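Ticket 191: Label printer drops offline after idle, Grønli site

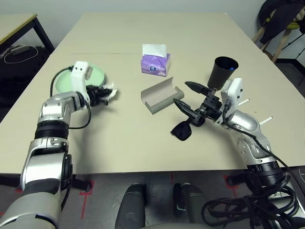 Status: Resolved
Priority: Normal
Reported by: Fouad Kettani
Assigned to: Alvar Rønning
Product: Zukell network label printer, Milora print server

Problem as reported

The label printer on the second floor stops accepting jobs after it has been idle for a while. Jobs stay in the Milora queue with the status "Waiting for device." The printer's own panel shows Ready and the network light is green. Turning the printer off and on clears the fault and the held jobs then print in order. The first report was in April, after the network switch in the second-floor closet was replaced with a Vorko unit. The old switch was not kept.

Printing from the USB port works at all times, including while the queue is stuck.

Log

8:40 a.m. Rønning
Confirmed the fault. Printer had been idle overnight. Sent a test job, no output. Ping from the print server: no reply. Ping from a laptop on the same switch: no reply at first, then normal replies after the fifth attempt. Test job printed right after that without a restart.

9:05 a.m. Rønning
Checked the address settings. Printer is set to DHCP with a reservation on the server. Address matches the reservation. No duplicate address found. Subnet mask and gateway correct.

9:30 a.m. Kettani
For reference, we changed the patch cable last month and it made no difference. We also moved the printer to a different wall jack. Same result.

9:50 a.m. Rønning
Noted. Will leave the cabling alone for now. Sleep timer on the printer was set to 10 minutes. Turned sleep off from the web page under Power, saved, restarted the printer. Please leave it idle over lunch and do not send anything to it.

1:15 p.m. Kettani
Left idle as asked. Sent one job at 1:10. Stuck in the queue. Panel says Ready.

1:25 p.m. Rønning
Checked that the sleep setting was still off after the restart. It was. Sleep mode is ruled out as the only cause. Looking at the switch next.

2:00 p.m. Rønning
Port log on the Vorko switch shows the printer port dropping from full link to low power and back. Energy Efficient Ethernet is on for all ports, which is the factory setting on this model. The old switch did not support it. The printer's network card is an older type and its manual does not list support either.

Turned the feature off on the printer port only. Saved the running config to startup. Cleared the port counters. Turned the printer's sleep timer back on at 10 minutes so that we are testing one change.

4:20 p.m. Kettani
Two jobs sent after more than an hour idle. Both printed at once.

4:30 p.m. Rønning
Port counters show no link changes since the edit. Leaving the ticket open overnight.

Next day, 8:15 a.m. Kettani
First job of the morning printed without a restart. Queue is empty.

8:35 a.m. Rønning
Counters still at zero. Ping from the print server normal on the first attempt.

Cause

The power saving feature on the new switch put the printer port into a low power state when there was no traffic. The printer did not wake the link correctly. The panel reads Ready in this state and can't be used to check the connection.

Fix

1. Log in to the switch and open Ports.
2. Select the printer port and set Energy Efficient Ethernet to Disabled.
3. Apply, then save to startup config. Apply alone is lost at the next reboot.
4. Restart the printer once.

Open items

The first-floor printer is the same model but is still on an old switch. Apply the same port setting when that switch is replaced. Printer firmware was left as is. The port label in the closet still shows the old jack number and needs to be updated by Kettani.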